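Home | About me | Television | Radio | Old posts | Contact

The last series of Tronach

2021-05-12

I finished the last episode of Tronach two nights ago and I still think about it when I wash the dishes. For those who have not seen it, Tronach is a science fiction serial about a mining town on a cold moon. It ran for four series, with a long gap after the second. I came to it late. My neighbour Delyth Trevor lent me her discs in March, and she asked for them back very politely three times.

English is my third language, and I watch everything with the subtitles on. In Tronach this was a help and also a small trouble, because the people of the moon have their own words for things, and the subtitles spell them differently from one series to another. The company which owns the mine is Zinurik in the first series. Later I saw it with an s at the end, and once with a c. For several episodes I believed there were two companies, and I waited for them to quarrel.

I will try not to tell too much of the story, but if you wish to know nothing at all, please stop reading before the part about Ruddock. 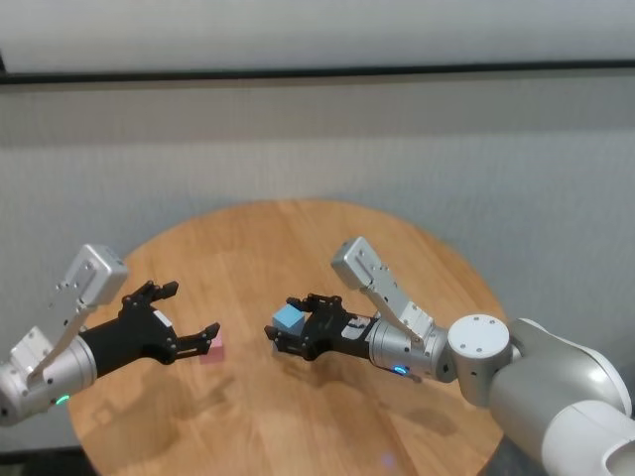
What changed when Harish Varma took over

The first three series were led by Chukwuemeka Afolabi, who also wrote most of the scripts. His episodes are slow. People stand in corridors and speak about water. In the second episode there is a conversation of many minutes about who will repair a valve, and at the end of it you understand the whole marriage of the two persons speaking. I liked this very much, although my brother fell asleep in front of it on two occasions.

For the fourth series the lead writer was Harish Varma, who had come from a police drama. One feels it immediately. The scenes are shorter, there is a murder, and the music is almost never silent. I was angry for two episodes. Then came the third, in which the lift stops at level 253 with five people inside, and I had to admit that he knows how to make me sit on the edge of the chair. The whole hour happens in the lift. Afolabi would never have written so much shouting, but the valve comes back in it, and the person who did not repair it is one of the five.

What I miss is the town itself. In the old episodes we are told that 400 people live there, and I believed it, as the same faces passed in the background with their shopping and their bad knees. In the new series the market hall is mostly dark and we see only those who have lines to speak. Maybe there was less money. Maybe Varma was simply not interested in the shopping. 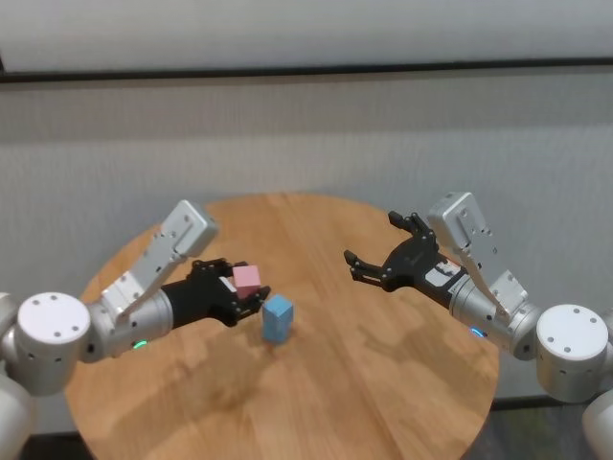
Can a person start with the fourth series and skip the rest?

It is possible, and the first episode does explain the mine and the strike, but the ending will mean very little without at least the second series.

I say the second because it is there that Ruddock arrives. He is the inspector sent from the inner planets, played by Adebayo Ogundipe, and at first he is only a man with a cough and a wrong coat. By the end of the fourth series he is the one who must decide whether the mine closes. Ogundipe does a thing with his hands which I have tried to copy in front of the mirror. Before he tells a lie, he folds his gloves. He does it perhaps once in each episode and the camera never makes a fuss of it. I noticed it only in the middle of the third series, and then I went back to the beginning to look for it, and it was there from his first scene with the mayor.

In the final scene he speaks for a long time and he is not wearing gloves. I have read people online who say that this is a mistake of the costume department. I do not agree with them at all. 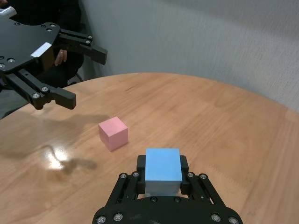 Geten, and the episode I would leave out

Every long serial has one bad hour. For me it is the one called Geten, in the third series, where half of the characters travel to another moon to find a doctor. The other moon looks like a car park with red light on it. Kelechi Bassey, who plays the doctor, is very good and she deserved a better episode. She has one scene with a sick child in which she counts his breaths aloud, and it is the only part I would keep. The rest is running.

Delyth defends this episode. She says that it was made when the actors were tired and that the tiredness suits the story. We discussed it over the fence until her tea was cold.

I do not know if there will be a fifth series. The last picture is the door of shaft 1021, open, with the light on inside, and after this only the names. I would be content if they left it so, though I would watch a new one on the first evening, of course. Next I have promised to try the radio version, which has 34 parts and a different actor for Ruddock. I am a little afraid of hearing him with another voice.

Recent posts
Why I gave up on the Tronach novels
Subtitles for people who can hear
A short list of good inspectors
The radio in my mother's kitchen
Two evenings with a bad detective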